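Akar Two-Arm Bench Kit: Review

Reviewed by Tala Mansour
2 Oct 2018

The Akar is sold by Semaan as a bench kit for labs and small shops that want two arms working over one table without building the cell themselves. The package covers both arms, grippers, wrist cameras, a fixed overview camera and a license for Cinano, the recording and playback software. We ran it at our Plorstead bench for 21 days. The test material was artificial flowers, chosen for thin stems and soft heads that do not present a flat face to grip.

Setup

Mounting and cabling took most of a day. The arms bolt down without trouble and the calibration routine in Cinano is short, but the manual gives one page to cable routing and needs at least three. The supplied leads are long, and slack on the tabletop has to be managed by the user. We added clips after the first session. Clips are not included.

The software installs from a single package. It found both arms on the first attempt and one of the wrist cameras on the second.

Wrist camera view

The wrist view is the strongest part of the kit. Exposure is steady on a white surface, and detail holds up well at working distance: the serrated leaf edges and the center vein are clear enough to use as grasp references. Both fingertips stay in view at the bottom corners when the gripper is open, so the operator can judge the approach without switching cameras. Long stems are a different matter. They run out of view at close range, and the overview camera has to supply the rest.

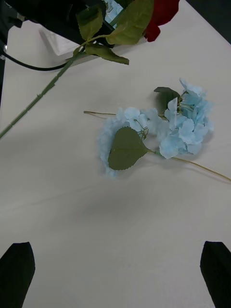

Grippers

The fingers are black, with angled tips, and they open wide enough to pass on both sides of a full flower head. Closing speed is adjustable in 40 steps, of which we used the lower third. Grip force is set separately for each arm. The setting is buried two menus down and resets when a new session is opened — an irritation that a software update could fix.

Stems were handled better than heads. A stem lying flat on the table needs a low, shallow approach, and the default grasp height is too cautious for it. After we lowered the height by hand, picks became consistent. Heads tended to roll when one finger made contact early.

Two arms over one table

Shared workspace is where most kits of this type get difficult. The Akar lets both grippers work close together over the same small group of objects, and the keep-out distance between them can be set in Cinano. The factory value is conservative and causes frequent stops when stems cross. We reduced it twice and had no contact between arms during the trial. 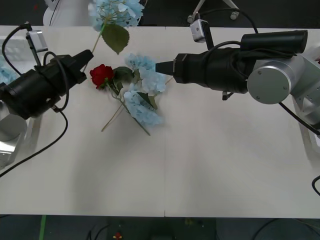
Both grippers over the rose and blue hydrangea stems, overview camera.

Reliability and logging

We logged 1,377 pick attempts. Some 175 ended in a stop that needed operator input, mostly from the keep-out limit at its factory value. One wrist camera dropped its connection on two occasions and recovered after a restart. Log files are plain text, correctly time-stamped and easy to sort. Video from the separate cameras stayed in sync throughout.

Verdict

Recommended for users who already have some experience with arm setup. Camera quality and logging are good, and the shared-workspace settings are usable once adjusted. Documentation is thin. Semaan lists a revised manual for December, and buyers who expect to work from the printed instructions alone should wait for it.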